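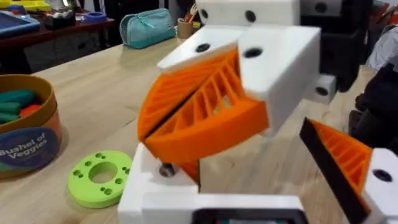
Tools > Hand Tools > Screwdrivers & Bit Sets

The Flakero bit driver is a manual screwdriver with a ratchet in the handle and 34 bits in a folding case. I bought mine in January from Drendlow, paid full price, and have used it for most of the small jobs in the house since then. The main reason I wanted it was access. A lot of my screws are set back from the surface, and a driver that works well on a door hinge can be useless on those. The white block has a fair set of examples, with two holes on the top face and two more lower down on the slanted one. With holes like the lower pair, the driver has to come in at an angle to everything else, and a thick bit holder may hit the edge before the tip reaches the screw. I have owned several drivers that failed at this.

34 shares | 5 comments

What you get

The driver itself, the bits, one extension shaft and the case. Driver and bits together weigh 400 grams on my kitchen scale, which is light enough to carry up a ladder in a coat pocket. The handle is a hard plastic core with a rubbery sleeve. The sleeve is well bonded and has not started to twist, a common fault on cheaper drivers.

The bits cover Robertson, Phillips, slotted, hex and Torx, along with a few of the security types. All the common Robertson sizes are in there, including the small yellow one that imported sets tend to leave out. If you live in Canada you will use the red one more than everything else put together. I wish the set came with a spare red. It doesn't, and Drendlow only sells the bits as a full refill.

Two of the slotted bits are so close in width that I can't see why both were included. I would have traded one for a second Phillips.

The ratchet

There is a collar below the handle with forward, reverse and locked positions. It clicks firmly and can be turned with a thumb while holding the driver. The mechanism is fine-toothed, so in a tight cabinet corner a short twist of the wrist is enough to move the screw.

In reverse it has a little slop before it catches. I notice it when backing out small screws that don't have much grip in the wood, where the ratchet sometimes drags the screw back in on the return stroke. Locking the collar for the first turn or so sorts that out. My old Güneş driver had less slop but a much coarser click, and the collar seized after a winter in an unheated garage. The Flakero spent the cold months in the same garage and still turns.

It is a light-duty ratchet. I used it locked to break loose a rusted deck screw and it held, but I would not make a habit of it. For decking, use a drill.

Reach and fit

The bit holder is 5 mm wider than the bit at its thickest point. On an open surface this makes no difference. Inside a recess it means the bit alone has to cover the depth, and the standard bits are fairly short. The extension shaft fixes this. It is slim for its whole length and has a decent magnet at the end.

The extension does wobble slightly where it meets the holder. You can feel it with a loaded screw, and I tend to guide the shaft with my other hand until the thread catches. Once the screw has started it isn't a problem.

I tested the reach on the usual things around the house: the back of the range hood, a thermostat cover, the hinges on the bathroom vanity, the battery door on a smoke alarm and a set of blinds. The only place it wouldn't go was behind the kitchen tap, where the handle is too long to stand upright under the basin. A stubby driver is still the right tool there.

Building furniture with it

The longest job I gave it was a Skurnolham work table, bought flat-packed. The instructions call for a Phillips and a hex key, and the supplied hex key is the small bent type that marks your palm. Using the Flakero hex bit with the ratchet made this part much quicker. It took an evening, with a break for supper, and my hand wasn't sore afterward.

The Skurnolham has steel brackets under the top, and the screws go up into the underside of the wood. This is where control matters. With a drill it is easy to go a little too far and strip the hole, and a stripped hole under a tabletop is a nuisance to repair. By hand you can feel the screw seat and stop. I didn't strip any.

Softer wood will also show every slip of a driver. The Robertson bits stayed put. The Phillips cammed out on me a couple of times and left a mark near one bracket, fortunately on the side facing the floor. I put some of the blame on the screws that came with the table, which were soft and shallow. I have since swapped the worst of them for Robertsons from the hardware store. 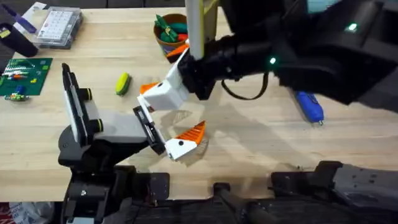

Two arms reaching over a light wooden tabletop.

If you work on a wooden surface like that one, put something down before you open the case. The latch side has a hard moulded corner, and it put a small dent in my pine bench when I dropped it from no great height. An old tea towel or a piece of rubber shelf liner is enough. Liner has the added benefit that loose bits don't roll.

The case

The case is the weakest part. It folds open into two trays, and each bit sits in a slot with its size moulded beside it. The lettering is the same dark grey as the tray, so in poor light you end up reading it by fingertip or tilting the case toward a window. I went over the sizes I use most with a white paint pen. The paint is wearing off already but it helps.

The slots are tight, too. New bits need a real pull to come out, and with cold hands this is annoying. They loosened after the first month. None have fallen out, even with the case rattling around in the back of the car on a trip to the lake.

There is a gap beside the extension shaft that looks as though it was meant to hold something. I keep a pencil stub in it.

Wear so far

The red Robertson shows some rounding at the corners and will want replacing by next year. The rest of the bits look close to new. The black finish has rubbed off the tips, leaving bare steel, and one of the slotted bits picked up a spot of surface rust after I left it on the porch overnight. A wipe with an oily rag took it off.

The magnet in the holder is as strong as it was when I bought it. It will hold a cabinet screw upside down, but a brass screw needs fingers, as with any magnetic driver.

Should you buy it?

If you already own a good ratcheting driver, there isn't enough here to replace it. If you have been getting by with a drawer of mismatched screwdrivers, it is a solid choice at the price, and the full Robertson range makes it a better buy here than most imported sets. Buy a separate red bit and a stubby driver at the same time.

Good: slim extension, fine-toothed ratchet, all the Robertson sizes, light in the hand.

Less good: hard-to-read case, slight wobble on the extension, no single replacement bits.

Search reviews Enter a product or brand Go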